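Mirkow Community Food Fund
Progress report, second grant period
Submitted to Geraghty Foundation, 27 Apr 2026
Prepared by Eskil Viklund

Deliveries to homebound residents continued through the whole period. The route now has nine stops, and the Fidura apartments were added in February after the building manager asked us to include them. Residents there had been getting groceries from relatives or going without fresh food between visits.

Spending is on plan. We have $2,000 left in the transport line and would like to carry it into the next period. Fuel cost less than we budgeted. The van needed new front brakes, which came out of the repairs line.

We changed suppliers for produce. The old one kept sending mixed crates with too many onions, and the drivers had to re-sort them at the depot. Trukuron delivers earlier in the morning and lets us change the order up to the night before. Their prices on root vegetables are higher and we are buying fewer of those.

Four drivers completed the food handling course. One has since moved away, and we are looking for a replacement for the north end of the route. The walk-in cooler still loses temperature when the door is opened often. A repair quote is attached. 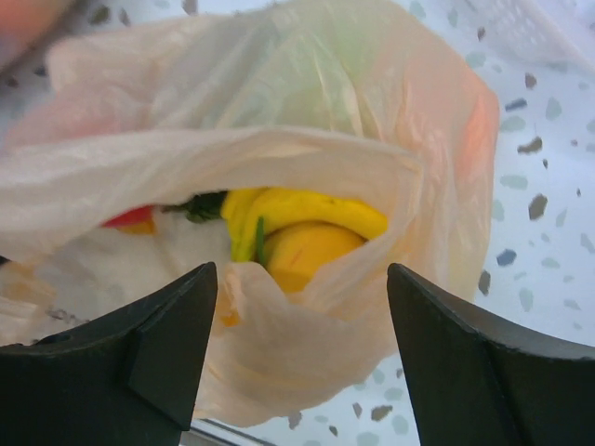 What happens to food that can't be delivered because a resident is out?

The driver brings it back to the depot and calls the resident the same afternoon. If we can't set a new time, the food goes to the pantry on Mill Street.

The next order form will be printed in larger type, as several residents asked.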